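Reading time: 2 min

Search this site Enter keywords Go

Call for participants: household fruit storage study, Tedidside

The Jurnden storage group is recruiting households for a study of how fruit keeps in domestic refrigerators. Fieldwork will run at Tedidside and Pirkstead. This call was posted on 2011-01-16 and stays open until both sites are full.

Most published storage figures come from commercial cold rooms, where temperature and humidity are held within narrow limits and the door stays shut. A home refrigerator is opened many times a day, is loaded unevenly, and often holds fruit next to cooked food. We want records from kitchens as they are used. The results will go into the Zepeda storage tables, which currently have no entries for mixed fruit kept on an open shelf.

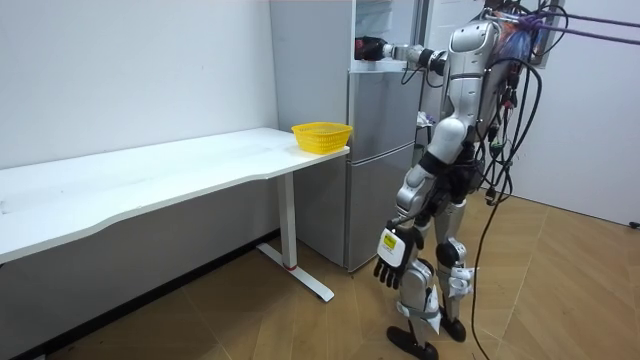 Participating households keep their own refrigerator and their usual shopping habits. We supply two temperature loggers and a paper record sheet. One logger goes on the shelf where fruit is normally kept, the other near the door. In models with a separate upper compartment, like the silver one here with its white plastic walls and shelving, the shelf logger goes in whichever compartment holds the fruit, and the sheet has a box for noting which. Do not change the thermostat setting during the study unless food safety requires it. If you do change it, write down the time and the new setting.

What is involved

Participation lasts six weeks. Each household will:

- weigh listed fruit on the day of purchase and again every second day
- score firmness and skin condition on the printed scale
- record the date and reason when any item is eaten, cooked or thrown out
- return the loggers and sheets in the prepaid box

The daily time required is short, but the entries must be made on the day. Sheets filled in afterward from memory cannot be used.
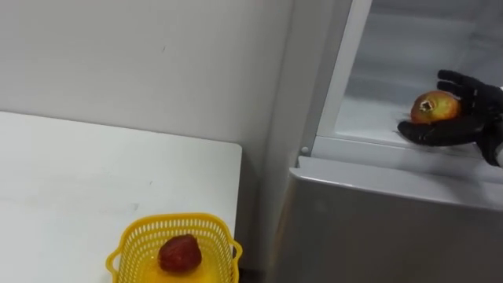

Weighing is done on a kitchen scale that we lend out with the loggers. It should stand on a hard, level surface and be zeroed before each item. Weigh fruit unwrapped, and wipe off any condensation first. Apples, pears, plums and grapes are on the list for every household. Bananas and citrus are optional - tick the box on the application if you buy them regularly.

Who can apply

We need 200 households across the two sites. Applicants must be 18 or over, live within the Tedidside or Pirkstead delivery area, and have a working electric refrigerator used by at least one person every day. Shared houses are eligible if one person agrees to keep the sheet. Households planning to move or replace the refrigerator before September should not apply.

No knowledge of food science is needed. A short training session is held at each site before the loggers are issued, and attendance is required.

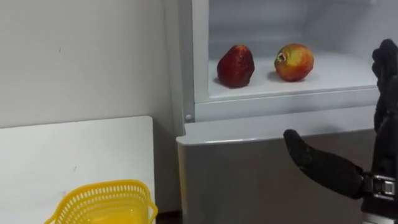
Varieties should be recorded by the name on the store label. Where there is no label, write "unlabeled" and give the main skin color. Do not guess. Fruit that ripens at different rates may be stored together if that is your normal practice, but note it in column 6, as ethylene from one item can affect its neighbors.

Payment and data

Households that return a complete set of sheets receive a single payment at the end of the study. Partial sets are paid pro rata by week. Names and addresses are held separately from the records and are destroyed once payments have cleared. You may withdraw at any time by returning the equipment.

How to apply

Request a form by mail from the Jurnden storage group, quoting reference 3177. State your site, the number of people in the household, and the make and approximate age of the refrigerator. Applications are handled in order of receipt.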